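Slide 1. Records Retention at Werkirmont: What Changes in May
Good morning, and thank you for attending. The purpose of this session is to explain the revised retention schedule approved on 01/03/2020. Please hold questions on legal holds until the final slide.

Slide 2. Where we stand
The review covered 3375 boxes held at the Jilthorpe storage site. Of these, 183 had no destruction date on the label. Departments will receive their own lists this month.
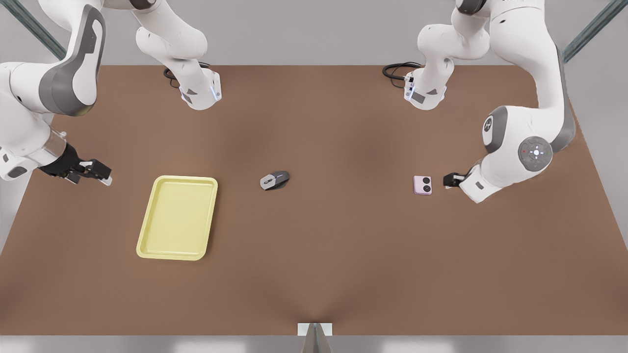 Unlabeled boxes may not be destroyed until the owning department has confirmed the contents in writing. Pause here. Finance and Personnel usually ask about shared boxes – the department named on the transfer form is the owner.

Slide 3. Retention periods
Contracts are kept for 15 years after they end. General correspondence is kept for two years. Drafts may be discarded once the final version is filed in Malteo.
Refer the audience to page 44 of the handbook for the full table. Do not read it aloud.

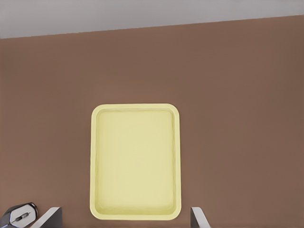 Slide 4. Requests and deadlines
Retrieval requests go to Segers through the records desk, with the box number and cost center. Same-day delivery requires a manager's approval. Department lists must be returned by the end of May.
Open the floor to questions.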